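Nekthorpe Supported Lodgings
Progress report to the Preridel Fund, second period

Thank you first of all for your patience over this report, which was meant to reach you in February and is now arriving well into March. We had hoped to send it once the second property was open, and then the boiler had other ideas, so it seemed better to write with things as they stand and let you have the last part of the story when we have it.

You will remember from our first report that the grant was to do three things. It was to help us take on and furnish two further houses in Nekthorpe for young people leaving care, to pay for evening support in all our houses, and to give each new lodger a starting-out allowance of £300 to spend on making a room their own. I'll take them more or less in that order, though they do rather run into each other.

The houses

The house on Messina Street opened in the autumn and has been full ever since. It has taken a while to feel like a home, as these things do. The first month was all doorbells and missing keys and long conversations about whose turn it was to put the bins out, and our evening worker said she had never heard so much discussion about a washing-up bowl. By Christmas it had settled down nicely. The lodgers cooked a proper dinner together on the Sunday before, with far too many roast potatoes, and invited the neighbours from both sides, one of whom had been rather against us at the planning meeting and has since lent us a strimmer.

The second house, on the corner by the old Vameo bakery, is behind. We got the keys when we expected to and the decorating went quickly, but the boiler failed its inspection and the landlord took six weeks to agree to a new one. It is in now and working well. What remains is the fire door on the first-floor landing, which has been delivered once in the wrong size and is due again on a Wednesday, we are promised, before the month is out. We have kept the furniture for that house in the church hall, and we are very grateful for the space, though I think the toddler group will be glad to see the back of our wardrobes.

On furnishing in general we have learned a good deal. In the first house we bought the cheapest beds we could find and have regretted it, as two of them had to be mended within the term. For everything since then we have spent a little more on the bed frame and mattress and saved on chests of drawers, which people give away all the time and which come up beautifully with a sanding and a coat of paint. We have also stopped choosing bedding on anybody's behalf. It sounds a small thing, but a young person who has moved several times has usually slept under a great many covers picked out by somebody else, and choosing their own is often the first thing they want to do with the allowance.
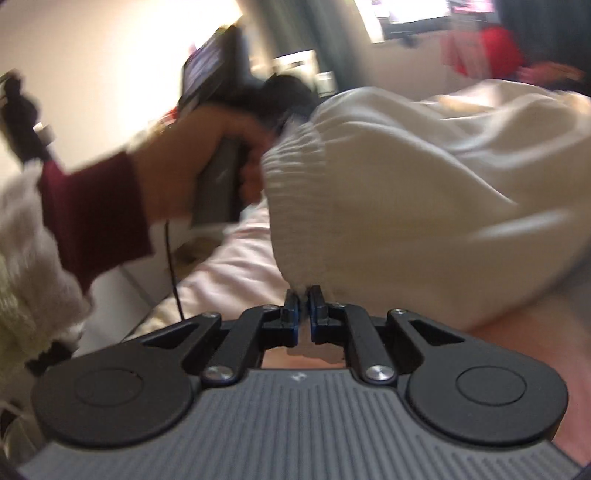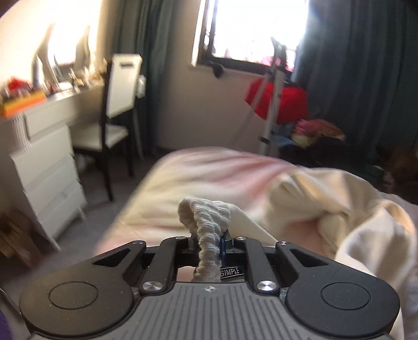 The allowance itself has been the part of the grant most talked about by the lodgers, and I would say the part that has gone furthest for the money. We were a little nervous about handing it over with so few strings. In the end we asked only that people keep their receipts and have a chat with their support worker beforehand, and nearly everyone has been far more careful with it than I would have been at that age. Lamps, rugs, curtains that really do keep the light out, a decent saucepan. One young man spent most of his on a desk and chair and has used them every evening for his plumbing course. Another lodger put hers aside for two months, to our slight worry, and then bought a second-hand sewing machine and made her own curtains and a set for next door.

Evening support

Since the last report we have supported 19 young people across all our houses, which is what we said we would aim for by this point. Somebody from the team now calls at each house on weekday evenings, generally between five and eight. We tried later visits at first and found that people were either out or wanted to be left in peace, and quite right too. Teatime works much better. There is usually something on the hob and it is a good deal easier to talk about a worrying letter from the council while somebody is grating cheese.

The letters do take up a great share of the time. Council tax, in particular, causes more upset than anything else we deal with, as care leavers can often have help with it but have to know to ask. We have put together a short folder for every house with the forms, the telephone numbers and a plain explanation of what to say, and we'd be happy to send you a copy if it would be of use to other groups you fund.

Staffing has been steady, with one exception. Our weekend worker left in January for a post nearer to her family and we have not yet replaced her. The team have been covering Saturdays between them, very cheerfully, but I don't want to lean on that for too long. The post is being advertised again this month at slightly better pay, using money saved by the late opening of the second house. We wrote to you about this change and were very glad of your quick reply.

Money

Spending is under budget overall because of that delay. Rent and running costs for the corner house will now fall mostly into the next period, and we would like to carry the difference forward if you are content for us to do so. Repairs at Messina Street were over, owing to the beds I mentioned and a leak under the bath that had been quietly going on for some time before we moved in. The full figures are in the attached sheet.

What comes next

Once the fire door is fitted we can invite the first lodgers to come and look round, and we'll let them choose their rooms and paint colours before the furniture goes in. We did it the other way about last time and ended up moving a wardrobe down two flights of stairs. We are also hoping to start a monthly supper for people who have moved on from us, several of whom still drop in when they are passing and would, I think, like to be properly asked.

You would be very welcome to visit, at either house, once the corner one is open. Do come at teatime if you can manage it.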